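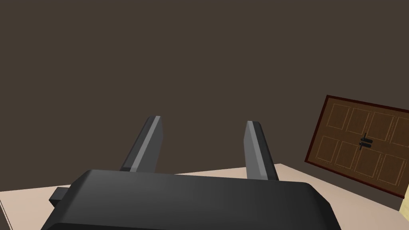 Newsletter > Workshop and Lab > Cell notes

Getting the Oteno cell's twin back in step

June - by Efua Mahama

Last updated: June, 4.15 pm

Anyone who has walked past the Skerkbridge workshop lately will have heard more cheering than usual, and I'm delighted to say it was for a wrist camera. The simulated copy of our Oteno cell is up again after its rebuild, the gripper shows up where it ought to, and we can go back to trying things out in software before we let the real arm anywhere near them. I've been wanting to write this one up for weeks!

For those who joined after the winter, Oteno is the small tabletop cell at the far end of the workshop: one arm, one two-finger gripper, one table, and a lot of sticky tape marks that Hryhorii Zakharchenko would like everybody to stop peeling off. It has a twin that lives on the Skindovar machine. Every new pick routine runs there first, and for a long time the two agreed nicely. Then in spring the real gripper had its fingers changed, the mount went on a little differently, and the twin was left behind. Routines that sailed through in simulation came down short on the real table. We put up with it for far too long, adding a nudge here and a nudge there, until Valentyna Dovhaniuk printed out all the nudges and pinned them above the kettle. It was a long sheet.

So we stripped it back. Valentyna took the gripper model and I took the camera, with Hryhorii going between us and the real cell with a steel rule.

The fingers came first. Fully open, the real pair now measures 80 mm between the inside faces, and the old model was still using the figure from the previous set. Changing a number is quick. What took the time was the closing motion, as the model drove one finger slightly ahead of the other and everything it picked up was shuffled sideways on the way in. Valentyna found that the travel limits had been typed in separately for each side (years ago, by someone whose initials we shall keep to ourselves) and she has now tied them together, so there's a single value to edit and the second finger follows. If you change fingers on the real gripper, please change that value on the same day.

My part was the view from the wrist. The camera looks out over the back of the gripper, with the black body across the bottom of the picture and the fingers standing up from it, and the room behind comes out at whatever tilt the wrist happens to have. It looks odd the first time. I had a slanting table edge and a panelled door leaning over on the right and thought I'd broken the horizon, and spent a good while hunting for a fault in the wrong file. The wrist was turned, and the view was turned with it, quite properly. I mention this in case it saves somebody else an afternoon.

The true fault was the mounting offset. The simulated camera was still sitting in the old position, so the fingertips appeared lower in the view than they do on the real arm, and anything that judged its reach by eye stopped early. We moved it 3 mm back along the wrist and 2 mm up, compared the two views with the gripper open and empty, and the fingertips lined up so well that I made Hryhorii come and look at it again after lunch.

Oksana Tkachenko then did the patient bit and set up an overnight run, 960 picks with the start position shifted a touch each time. She has the job scripted, so it can be started by anyone with a Skindovar login, and it leaves a plain text report in the cell folder by the morning. The report from the first run showed up one more thing: with the wrist well over to one side, the gripper body was passing through the table at the very end of the move. The drawn shape was fine but the shape used for checking contact had a corner missing. That's mended, and the second run went through clean.

A few habits we've agreed on, so that the twin stays where it is:

- Park the arm, open the gripper fully and save a wrist view from both cells before starting any new routine. Put the two side by side and look at the fingertips first.
- If they don't match, stop and find out why. No more nudges in the routine itself, please.
- Any change to the mount, however small, goes in the blue notebook with the measurement and your initials.
- Plain walls and flat lighting stay in the twin for everyday work. Valentyna has a busier room saved under a separate name for those who want to test against clutter, and it's great fun to poke about in, but save your own copy first.
- After a finger change, start Oksana's overnight job and read the report before you run anything on the real arm.

The real cell gets some care this month too. Hryhorii is going to re-tape the table marks and check the mount screws, and he'd like the bench clear by 9 am on the day he does it (he'll put a note on the door). Montserrat Cifuentes has ordered a spare set of fingers from Vakulenko, the same pattern as the ones fitted now, so the next change ought to be a straight swap with no remodelling at all. We'll still measure them!

Next up is the part I'm most looking forward to, which is teaching the cell to pick up the thin spacers that have defeated it since the day it arrived. Montserrat has a first routine drafted and it already works in the twin about as often as it doesn't. If you'd like to sit in on a session, or you have a box of odd-shaped bits you think would give it trouble, come and find either of us at the Oteno bench. Bring the bits.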